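How to Get Scuffs Off a White Wall Without Repainting the Whole Room

Filed under Walls, 31 Jan 2026, by Oddur Ingvarsson

Any table pushed against a white wall will mark it sooner or later. Mine took one July. Start with the mildest thing that might work and stop as soon as it does.

You need a sponge, a shallow tray, a dry cloth, dish soap and 300 ml of warm water. Add one drop of soap. I once used a proper squirt and spent the evening rinsing a wall that had been only slightly dirty when I met it.

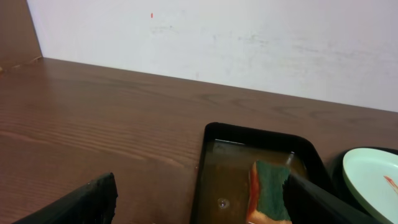

Matte paint is the fussy kind. Rub it hard and you get a shiny patch, which shows up every time the lamp is on. Wring the sponge until it stops dripping, then dab from the edge of the mark inward. Faint gray smudges like the ones over my table call for a light hand and a fair amount of patience. Leave any small red fleck for last and try a fingernail before the sponge. Change the water once it goes murky, or you'll be painting the wall with it.

Blot with the cloth and wait 13 minutes before judging — damp paint looks darker and will send you back in for no reason.

Wipe drips off a wooden tabletop right away. If the mark is still there after a second round, touch up the paint with a small brush.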